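We Should Let Clothes Be Old

4 min read

When I moved to Grernholm, I had one suitcase and 6 shirts. It was enough for a whole winter.
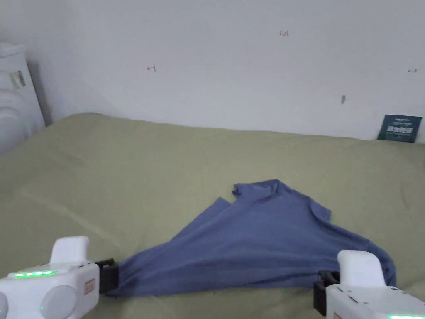

Now I own more, and I think less of each thing. My neighbor Sigrun Løken still wears a sweater she bought in 2000. The elbows have been mended two times, in a color which does not match. She is not poor. She simply does not see why a sweater must end.

I believe she is right. We speak much of recycling, but recycling begins when we have already given up. A repair begins earlier, when we still like the thing. It costs an evening and some thread.

People tell me that mending is slow and that new clothes are cheap. Both are true. But cheap for whom? Somebody has sewn that shirt too — and probably in a hurry.

I do not ask anyone to live like my grandmother. I ask only that a small hole should not be a reason to go to the store.

Contact | © Holger Midtbø | Back to top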